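Home | Forums | Kitchens | Ventilation | Search | Log in

Recirculating or ducted over a gas hob?
Replies: 4 | Views: 396

sevlow_flat
I am replacing the extraction over a gas stove. The choice is a ducted hood or a microwave with a built-in fan, set to recirculate through charcoal. The duct run would be over 9 metres with two bends. The fitter from Tolley says recirculating is adequate. Is it?
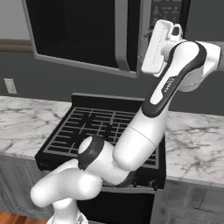 Re: Recirculating or ducted over a gas hob?

ditte.hedegaard
No. Charcoal takes out some odour and the mesh takes out some grease. Neither removes water vapour, carbon monoxide or nitrogen dioxide. With gas you want the air to leave the building.

joist13
Disagree in part. A long run in narrow flexible duct can lose so much flow that the rated figure means nothing. I measured mine in December and it was poor. A recirculating unit plus a decent window fan beat it.

ditte.hedegaard
That is an argument against narrow flexible duct. Use smooth rigid pipe at the full diameter of the outlet, seal the joints and keep the bends wide.
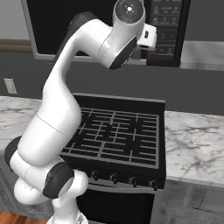
Þórey Hjaltested
Capture matters as much as flow. Steam and fumes spread as they rise, and a shallow unit tends to miss what comes off the front burners. An over-the-range microwave above a black gas stove, with marble worktop on both sides, is a common enough layout, and I would cook on the back burners with it whether ducted or not. Check the minimum height above the grates in the manual too — a deep hood and a microwave often have different limits.

joist13
Back burners, agreed. I still say 9 metres is too long without a larger fan, and then you have the noise.

sevlow_flat
Lykkegaard can supply rigid pipe, so I will price that first. Would an inline fan near the outside wall cut the noise?

ditte.hedegaard
Usually, yes. Fit it where you can reach it for cleaning, and check that replacement air can get into the room.

Contact | Terms | © Trerari Forums | Back to top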